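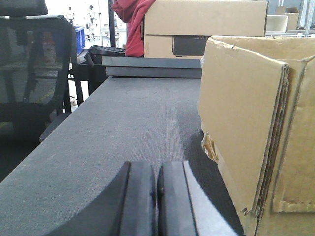
Corrugated cardboard, light tan.

Home Files Issues Releases Wiki
Search this project... Go

Pemik: a corpus of delivery notes
June 2021 – posted by the Pemik maintainer

WHAT IT IS

Pemik is a collection of 2,182 short notes left by delivery drivers in the town of Feng and the villages nearby. These are the handwritten lines on the card that comes through your door when you were home all day and heard nothing. "Left w/ neighbor." "Behind bin." "No safe place, see roof." Each note has been typed out as written, stripped of anything that could identify a person or a house, and given a label for where the parcel was supposed to be.

The project began as a complaint. I had enough cards in a kitchen drawer to start a spreadsheet, and a spreadsheet left alone long enough becomes a dataset.

WHAT'S IN THE FILES

notes.csv has one row per note. The columns are id, text, label, month, legible and comment. The label column takes one of 13 values, listed in labels.txt. Most are what you would guess: neighbor, porch, shed, depot, returned. The label "elsewhere" covers hedges, a canoe and the inside of a different parcel. I have been asked to split it up and would prefer not to.

The month column gives the month printed on the card, which is often not the month the card arrived. January is badly overstuffed. People buy things in December and spend the next few weeks looking for them.

The legible column is yes, no or partly. "Partly" means two readers disagreed and both were stubborn about it. In the text column, a question mark in square brackets stands for one unreadable word. A row that is nothing but question marks in brackets is a real row, so please stop reporting it.

SPLITS

train.csv has 1,000 notes and dev.csv has another 1,000. Whatever was left over went into test.csv, which makes it small and rather odd. Yes, a dev set as big as the training set is unusual. The split was made late at night and three papers' worth of homework now depends on it, so it stays.

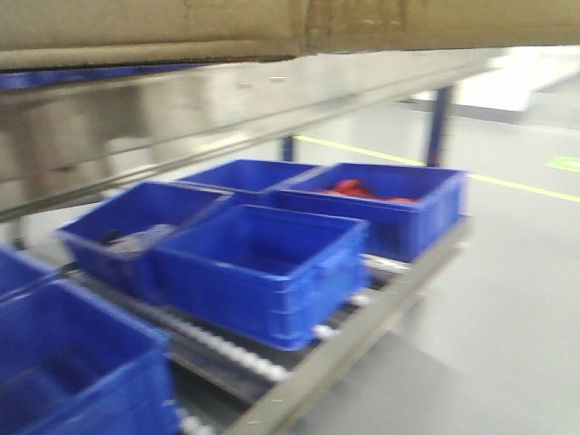 HOW THE NOTES WERE COLLECTED

Cards were dropped off in a tin at the Feng public library or sent in as scans. Contributors signed a form agreeing to release the text. The scans themselves are not included, as nearly every one had an address on it somewhere, and a few had a shopping list on the back. The shopping lists were very good and I was sorry to lose them.

Spelling was kept. "Nieghbor" appears in more forms than I thought the word could support. Abbreviations were kept too, and abbrev.txt has my best guesses. "LWN" is left with neighbor. "NSP" is no safe place. "BTG" is either behind the gate or by the garage, and if you ever find out which, open an issue.

KNOWN PROBLEMS

The notes come from people annoyed enough to keep them. Somebody whose parcel was handed over politely at the door has no card to donate, so don't use Pemik to estimate how often deliveries go wrong. Grurance, a small parcel insurer, asked to do exactly that and was sent this paragraph.

A handful of drivers wrote a lot of the notes. You can tell by the style – one signs off every message with a small drawing of the sun, typed here as [sun]. Any model trained on this will learn that [sun] predicts "shed" with great confidence. It does, in Feng.

There are near-duplicates across train and dev. "Left on porch" can only be written so many ways. The script dedupe.py removes them if this bothers you, and takes most of the porch label with it.

USES

It has been used for short-text classification, for spelling correction and once for a wedding speech. The Nillow text tools can load it directly with their plain CSV reader. Set the encoding to UTF-8 or the apostrophes will turn into something with a hat on.

Please don't use it to grade drivers. They had a van to empty and a pen that was running out.

LICENSE

Free to use and share with credit to the project. If you change the labels, say so in your own README and give your version another name.

CHANGES

v1.2 – fixed two labels, broke abbrev.txt
v1.2.1 – fixed abbrev.txt
v1.3 – canoe moved from "porch" to "elsewhere" after discussion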